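Returning Adult Students: Common Questions
Osteck College, Office of Transfer and Adult Enrollment
Updated in June by the advising staff

I left college years ago. Do my old credits still count?
Most do. We accept up to 84 semester credits from accredited schools, with no age limit on general education courses. Credits in nursing and computing are reviewed by the department and may need to be repeated.

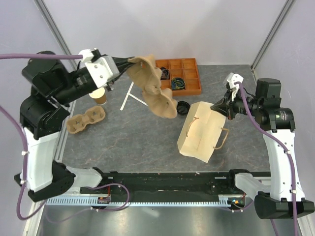

How do I send my transcripts?
Ask each school you attended to send an official copy to us, by mail or through its online service. We can't evaluate a copy that you opened yourself. Paper records that have spent years in a drawer, or that look as crumpled as the tan paper bag in the picture, are still fine to bring to your first advising meeting, where we use them for planning only. The official evaluation takes two to three weeks.

Do I have to attend full time?
No. Over half of our adult students take two courses a term. You need at least six credits to qualify for most federal loans, and some grants are reduced below full time.

What does it cost?
Part-time tuition is $321 per credit for state residents. Fees are listed on your bill. The Zestdale Grant pays up to $1,251 a year for students who have been out of school for five years or more. You apply for it with the same form as other aid. 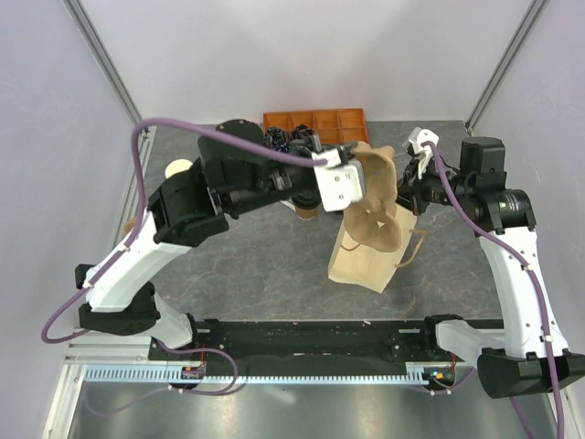 The grant can be renewed if you keep a 2.0 average and complete every course you start. A withdrawal before the add/drop deadline doesn't count against you.

Are there evening classes?
Yes, at the Pometti Building, starting at 5:30 p.m. Lab sections for science courses are mostly offered during the day.

Can I get credit for work experience?
Sometimes. Ask for the portfolio packet at the advising desk in Ionescu Hall before you register.

3 comments | 12 shares

Contact Adult Enrollment | © Osteck College | Back to top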